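Enseñar con la mano: por una política prudente de la demostración

Tribuna. Instituto Polau de Automatización Aplicada

La incorporación de robots manipuladores a talleres, almacenes y centros asistenciales depende cada vez menos de la programación explícita y cada vez más de la demostración. Una persona ejecuta la tarea, el sistema registra los movimientos y un modelo procura reproducirlos. Este Instituto ha apoyado dicha orientación desde sus primeras convocatorias y la sigue considerando acertada. Conviene, sin embargo, que las entidades que financian o contratan estos trabajos examinen con mayor detenimiento el modo en que se obtienen las demostraciones, cuestión que suele quedar relegada a un anexo técnico.

Existen en la actualidad dos procedimientos principales. En el primero, el operador gobierna el robot a distancia, mediante mandos o un brazo gemelo. En el segundo, sostiene en la mano una pinza semejante a la del robot, provista de cámara, y realiza la tarea directamente. El debate entre partidarios de uno y otro ha ocupado buena parte de las sesiones celebradas en Eltthorpe el pasado mes de noviembre, y no parece que vaya a resolverse pronto.

La teleoperación ofrece una ventaja que no debe minusvalorarse: todo movimiento registrado es, por definición, un movimiento que el robot puede hacer. El alcance, la velocidad y los límites de cada articulación quedan incorporados al dato. A cambio, exige disponer del equipo completo en el lugar de trabajo, obliga a un aprendizaje prolongado y fatiga al operador. En el programa Retel, el personal precisó siete jornadas de formación antes de que sus registros se consideraran aprovechables, y varios participantes manifestaron que seguían sin percibir con seguridad la distancia entre los dedos de la pinza y el objeto.

La pinza de mano invierte los términos. El demostrador conserva el pulso, corrige sin pensar y nota en los dedos la resistencia de aquello que toca. Puede además trasladarse a una cocina, a una oficina o a un taller sin más equipaje que una maleta. El inconveniente es conocido: la muñeca humana adopta posturas que ningún brazo comercial repetiría con comodidad, y una parte de lo grabado se descarta después.

A juicio de este Instituto, la segunda vía merece prioridad en las tareas domésticas y de manipulación delicada, siempre que se acompañe de una verificación posterior en el robot de destino. La doctora Ga-eun Yoon, responsable del proyecto Falcão, lo ha expresado con claridad en nuestras reuniones de seguimiento: un gesto bien hecho que el robot no alcanza puede adaptarse, mientras que un gesto torpe grabado a distancia enseña torpeza.

La elección de los objetos y de los entornos reclama idéntica atención. Es frecuente que las colecciones se compongan de cubos y piezas de plástico sobre mesas despejadas, y que después se pretenda su validez general. Una vivienda contiene recipientes de borde irregular, superficies brillantes, llaveros colgados y muebles con cables. Cien demostraciones recogidas en condiciones semejantes a las de uso valen más, para una administración que ha de responder del resultado, que una cifra muy superior obtenida ante un fondo neutro.

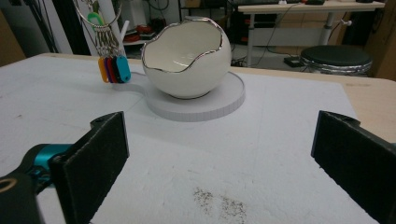 De ello se sigue una consecuencia presupuestaria. Las convocatorias actuales retribuyen por episodio entregado, criterio que favorece la repetición mecánica y penaliza a quien cambia de objeto, de sala o de iluminación. Proponemos que al menos una parte de la financiación se vincule a la variedad documentada y que los intentos fallidos se conserven, debidamente señalados, en lugar de suprimirse.

Debe atenderse, por último, a la condición de quienes demuestran. Su destreza es la materia de la que se nutre el sistema, y rara vez figura en los créditos o en los contratos. Solicitamos que toda entidad beneficiaria reconozca por escrito esa aportación, limite las sesiones continuadas a dos horas e informe a los participantes del destino de las grabaciones.

El Instituto remitirá estas propuestas a los organismos convocantes y admitirá observaciones de las entidades asociadas por los cauces habituales.

14 de junio de 2024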